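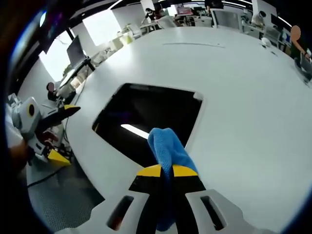
Baptism totals wrong on annual parish return after merging two parishes

Product: Rirkari parish records, Bollotus report add-on
Status: Closed
Opened by: Yevhen Romaniuk, parish office, Bikeser
Handled by: Yao-tsung Siu

3 shares | 6 comments

Yevhen Romaniuk
Opened November 21, 2024

We run the records for two churches that became one parish in October. Before the merge each church had its own database in Rirkari. I used Merge Parishes from the admin menu and it finished with no errors. Today I ran the annual return for the diocese and the infant baptism total is 117. Our paper register says 91. Marriages, funerals and first communions all match the paper.

Things I have tried:
- Ran the report again after logging out and back in. Same number.
- Changed the date range to the full calendar year by hand. Same number.
- Rebuilt the index. Same number.
- Searched for duplicate people using the Duplicates screen. None found.

I can't send the return like this. The form asks for totals by church as well as for the parish, and the two church totals add up to 117 too, so the mistake must be further down than the parish line.

Yao-tsung Siu

Thank you for the detail. The difference is 26. Could you run the Sacrament Detail report for baptisms, sort it by date, and tell me whether any entries have the same date and the same register page? Please leave the Duplicates screen alone for now. It compares people, and this may be a problem with the sacrament entries.

Also, which version of Bollotus do you have? It's at the bottom of the report menu.

Yevhen Romaniuk

Version 20. I ran the detail report. There are no two lines with the same child's name, which is why I didn't spot anything. But there are entries with a blank name, a date and a page number. They all show the second church, St. Brendan's. I make it 26 blank lines.

Looking at the dates, each one matches a real baptism at St. Brendan's earlier this year. The real entry is there with the name filled in.

Yao-tsung Siu

Those are notation stubs. When a child is baptized in one parish and the family is registered in another, the program stores a short entry at the home parish so that the later notations (confirmation, marriage) have somewhere to go. A stub isn't supposed to be counted. After a merge both records sit in the same parish and the stub loses its link to the full entry, and the annual return then treats it as a baptism.

Please do this in order:

1. Make a backup from Admin > Backup and check that the file is listed.
2. Go to Admin > Merge Tools > Relink Notations.
3. Choose St. Brendan's only. Leave the other church unticked.
4. Run it in preview first. It should list 26 entries.
5. If the list is right, run it again with preview off.
6. Run the annual return again.

Don't delete the blank lines by hand. Some of them may hold notations that were never copied to the full entry.

Yevhen Romaniuk

Step 4 only listed 20. The other six are still blank after running it.

Yao-tsung Siu

Check the page number on those six against the full entries. Relink needs the book and page to agree exactly.

Yevhen Romaniuk

Found it. Our last secretary started a new book in the spring and the six stubs say Book 4 where the full entries say Book 5. I checked the paper and it's Book 5. I corrected the stubs and ran Relink again. It picked up all six. The annual return now says 91 and both church totals agree with the registers.

Two of the stubs did have confirmation notes on them. They now show on the full entries.

Yao-tsung Siu

Good. I have logged the counting problem with the developers so that unlinked stubs are left out of the return. Closing this. Reply here if the totals change again and the ticket will reopen.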